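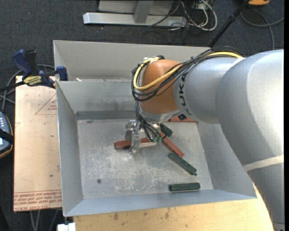 Figure 4. Bars in the open bin, red and dark green.

Section 4. Loading and Keeping the Bar Bin

Trosstead Bar Storage Guide, revised 17 Mar 2018
Maintained by Sorcha Fahy. Complaints to the same address.

This section covers the gray sheet-metal bin, the bars that go into it, and the habits that keep both presentable. It assumes you have finished Section 3 and that the bin is standing on its stand and has stopped rocking. If it is still rocking, Section 3 misses you.

4.1 Before you load

1. Check the bin number on your worksheet. The standard bin is 951. The deep bin is 1544, and it has its own section, which is longer and less cheerful than this one.

2. Wipe the floor of the bin with a dry cloth. Get into the corners. Grit likes the corners, and so do washers, pen caps and the small paper tags that come tied to new bars.

3. Run a gloved hand along the top edge of all four walls. You are feeling for burrs. File down anything that snags the glove.

CAUTION: Sheet metal is sharp. The glove is a requirement, including for people who have been doing this for years and have the scars to show how well it went.

4. Look at the floor of the bin from one end, with your eye near the level of the rim. A slight bow is fine. If the floor has sunk enough to make bars roll to the middle, swap the bin and write it up.

4.2 Loading the bars

The Drindari set comes in red and dark green. The colors tell you the stock list and nothing else. Red is not heavier. Green is not newer. We have had this conversation.

1. Open the carton flat on the bench and cut the straps. Hold the strap down with your free hand as you cut. It has been waiting for this.

2. Take the bars out one at a time and read each tag against the list. Red bars are on list 221. Green bars are on list 50.

3. Remove the tags and put them in the tag box.

4. Lower each bar into the bin by hand until it touches the floor, then let go. Do not drop it the last few inches. The bin will forgive you but the paint won't, and the noise carries all the way to the front office.

5. Spread the bars out over the floor. They may lie at any angle, and they may lie next to each other or end to end. Red and green can share a bin.

6. Do not line them up. We know it is tempting. A neat row looks wonderful and is not what the bin is for. If you need to line something up, the broom rack is by the side door and would welcome the attention.

NOTE: Keep the load to a single layer. If you find yourself balancing one bar on two others, the bin is full, whatever the worksheet says.

4.3 Bars in corners

A bar lying flat by a back corner is easy to miss, especially with anything between you and it. When you check the bin, walk to the other side and look again. Most of the "missing" bars reported last September were in the bin the whole time. One was under the bin. One was holding a door open.

If a bar is wedged tight against two walls:

1. Stop work at the bin and follow the lockout steps in Section 2 before you reach in.

2. Lift the bar by its free end and walk it back toward the middle.

3. Look at the wall where it was resting. Rub out any paint mark with the soft pad. Leave scratches alone, but note the deep ones.

CAUTION: Don't lever a bar loose with another bar. You will then have two bars to report.

4.4 Marks, chips and other sorrows

Scuffed paint is normal and needs no report. Chips on the blunt ends are normal too, up to the size of a fingernail. (A normal fingernail. Chang has asked us to specify.)

Set a bar aside if it has:
- a bend you can see when you roll it on the bench
- a chip that shows bare material along its length
- a ragged end
- a color you can no longer name with confidence

Bars set aside go on the Ova shelf, left end, with a slip saying what is wrong. "Bad" is not a description. Neither is "see bar."

Touch-up paint is kept in the cabinet under the shelf. Let a painted bar dry overnight before it goes back in. The thumbprint you leave otherwise will be there for the life of the bar, and people do compare.

4.5 Emptying the bin

1. Complete the lockout steps in Section 2.

2. Take out the bars nearest you first, then move to the far side for the rest.

3. Check them against lists 221 and 50, initial both, and return the bars to the carton with the red ones underneath.

4. Wipe the bin floor again and leave the cloth on its hook. The hook is the bent thing to the left of the cabinet with no cloth on it.

For the deep bin, go to Section 5. Bring a sandwich.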